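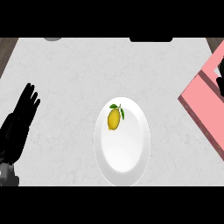
# Guvside Planner 3

Guvside Planner is motion and task planning software for two-arm robots with multi-finger hands. It takes a scene, a goal and a robot model, and returns joint trajectories for both arms and both hands on one shared clock. Wovell develops and supports it. This page covers release 3.

The countertop scene at the top of the page ships with the software under the name `counter_lemon`. It has a lemon on an oval plate, a large pink box on the right, and a marble surface with open space between them. Most new users run it first - it loads quickly and uses both arms.

## What it does

- Plans both arms together, with self-collision checks between the arms, hands and wrists
- Plans finger motion in the same pass as arm motion
- Accepts goals as object poses ("lemon here") or as hand poses
- Treats small attached parts, such as the leaves on the lemon, as soft geometry that a finger may touch
- Replans when an object pose changes by more than a set distance
- Exports to the Bisht trajectory format, plain CSV, or a live stream

Grasp candidates come from the object mesh. For each one the planner stores the finger contacts, the approach direction and a clearance value. You can filter on any of the three before planning starts.

## Scenes and rendering

Scenes are plain text files. Each lists the objects, their meshes and masses, the surfaces and the camera positions. The library in this release holds 376 scenes, 60 of them on kitchen counters. Any object can be swapped for another of the same class from the command line:

 guvside run counter_lemon --swap plate=bowl --seed 80

Camera views can be rendered wide, square, or letterboxed with black bands top and bottom. Object poses are written out with every image, including objects that are only partly in view.

## Perception input

In simulation the planner reads poses directly from the scene. On hardware it takes them from Borkivero, our pose tracker, or from any source that publishes position, orientation and a confidence value. Objects below the confidence limit are kept as obstacles but can't be used as grasp targets. The limit is set per object class.

## Requirements

| Item | Needed |
|---|---|
| Operating system | 64-bit Linux |
| Memory | 16 GB, 32 GB for rendering |
| Graphics card | Only for rendering |
| Robot model | URDF with hand joints included |
| Disk space | 80 GB with the full scene library |

The planner runs without a display. A license covers one workstation and one robot.

## Known limits

Cloth, cable and liquids are not supported. Large boxes can be pushed or lifted with two hands, but the planner does not handle regrasping them in midair. Scenes saved in release 2 need to be converted with `guvside migrate` - the tool leaves the original file in place.

Hand models with coupled finger joints load correctly, but the coupling ratio has to be entered by hand in the robot file.

## Ordering

Sold as a yearly license, with support and scene updates included. Existing release 2 customers can move to release 3 at no charge until the end of January. Trial licenses run for 60 days and include the full scene library.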